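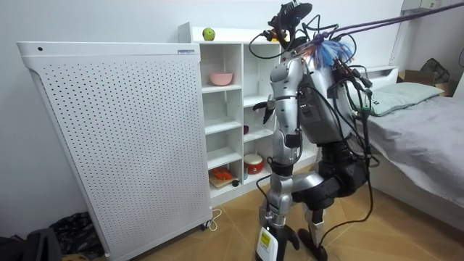 家でロボットに棚の片付けをさせるとき、人はどこまで近づいていい?

腕が動いている間は、伸ばしきった手先からさらに600ミリ外側まで。うちのルールではそう決めてます。用があるなら先に停止。声かけだけで近づくのはナシ。

始める前にやること

床を見る。バッグ、布、電源コード、足が通るところから全部どかす。壁ぎわに寄せただけだと結局ひっかかるので別の部屋へ。
吊りロープを使う機体は、動かす前に上の留め具を手で引いて確認。たるみすぎもダメ、張りすぎもダメ。
背中から垂れるケーブルは膝と足首にからまないか、しゃがんで下から見る。面倒でもやる。
非常停止は2人とも場所を言えること。片方しか知らない、は知らないのと同じ扱い。
子どもとペットは作業が終わるまで別室。

棚のほうの準備

重いもの、割れるものは下の段。ボウルを上の段に置いたままやるなら、となりのマスは空けておく。手が入るときに横に当たるのがいちばん多いです。
りんごみたいな丸いものは天板の手前に置かない。転がる。どうしても置くなら滑り止めシートを敷く。2000円超のやつを買ったけど、台所用の安いので十分でしたた。
棚は壁に固定。キャスターつきの家電がとなりにあるならロックをかける。

物を持たせてから入れるまで

持った状態でいったん止める。指がちゃんと回っているか目で見てから次へ。
入れ先のマスは先に決めて空に。途中で変えない。
落としても手を出さない!拾うのは停止してから。これだけは本当に守って。
食べ物を持たせたら、あとで洗う。手の表面も拭く。

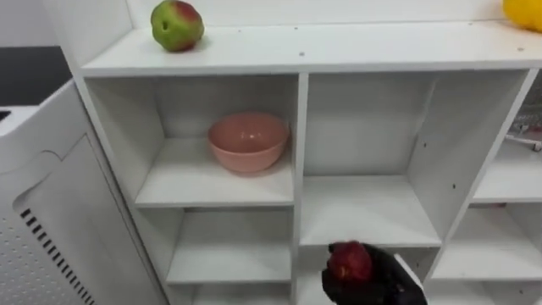
終わったあと

電源を切る前に腕を下ろした姿勢に戻す。上げたまま切ると機種によってはガクッと落ちます。
ケーブルは輪にしてまとめる、きつく折らない。
ノートに書くのは、落とした物、当たった場所、止めた理由。一行でいいので其の日のうちに。Musyoka Minjaさんの書き方が短くて見やすいので、迷ったらまねしてください。
充電中に布をかけない。ほこりが気になっても冷めてから。

滑り止めシートの切り方は4月に追記予定。

最終更新 2025年2月8日 Subira Mutiso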